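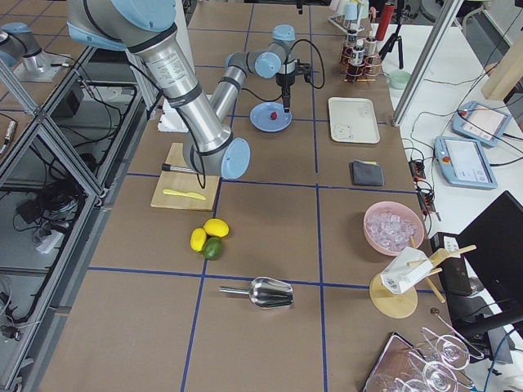
Keeping Raspberries Past the Second Day

I used to lose half a carton of raspberries every time I bought one, and now I hardly lose any! Most of the damage happens in the first hour at home, so that's where I put my effort.

Tip the berries out as soon as you get in, onto a plate or a clean dish towel, and pull any that are leaking or fuzzy. Eat the soft ones right then (my favorite part of the job). Don't rinse the rest yet.

Line a shallow container with a folded paper towel and lay the berries in, 2 layers at the most, open end down if you have the patience. Leave the lid cracked. I keep mine on the middle shelf, well away from the back wall of my fridge, where things freeze.

The vinegar bath

For berries that have to last until the weekend, I mix one cup of white vinegar with three cups of cold water, swish them gently for a minute, rinse well and let them dry completely. Completely! A salad spinner lined with paper towels works great on the slowest turn you can manage. I've never tasted the vinegar afterward.

Freezing

Spread dry berries on a baking sheet so they aren't touching, freeze until they rattle, then bag them. I weigh mine out at 165 grams a bag, which is exactly one batch of my muffins. They go mushy once thawed, so stir them in frozen and give the muffins a couple of extra minutes.

Stains

Get cold water through the back of the cloth first, then lemon juice, then the wash. On a cutting board, scrub with coarse salt and half a lemon, rinse, and stand it on edge to dry.

Print this page | E-mail this page

Comments (2)

berrypatch47: Does the vinegar trick work on blackberries? Mine mold even faster.

muffintin: I do it with blackberries all summer, works fine. Just check the hollow end for water!

Related tips
Getting Garlic Smell Off Your Hands
Freezing Herbs in Oil
What to Do With a Sticky Drawer
Sharpening a Paring Knife at Home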